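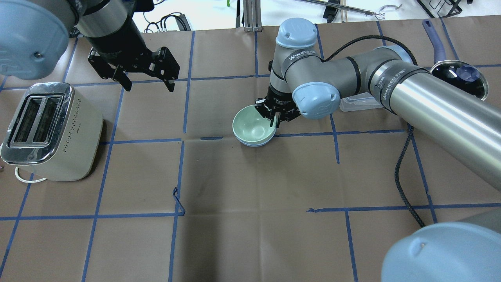
Two arms, one table, and I finally have them both moving on the same night! I've been chipping away at this since January in a corner of the shared workshop at Grolell, and I'm still grinning as I type.

The bench is nothing fancy. Brown kraft paper, blue painter's tape for the grid, and whatever I could carry over from my kitchen — bowls, a frying pan, the toaster. I love the grid. I call out a square, type it in, and the arm heads for it. When the paper gets too scruffy I tear it off and start over, though I do need to press the tape down better because it will curl up on me.

Bowls have been the big project this month. A single bowl is easy enough to pinch by the rim, but two stacked together make a thicker edge, and my first grip setting was hopeless with that. Coralie Fairweather, who has the bench behind mine, suggested closing the fingers in small steps and checking the motor load at each one. So I rewrote that part of Driver (my very plainly named control script, now up to 690 lines) and ran it 48 times over two evenings. Much, much better!

The left arm is lagging behind. Its job is going to be the toaster lever, and I haven't worked out the angle yet — I think the wrist has to come in lower than I've been letting it. I also want to reroute the cable on the right arm before I try anything with a longer reach.

Next up is getting the bowls into the pan square without clipping the handle. I'll post the new grip code once I've cleaned up the comments.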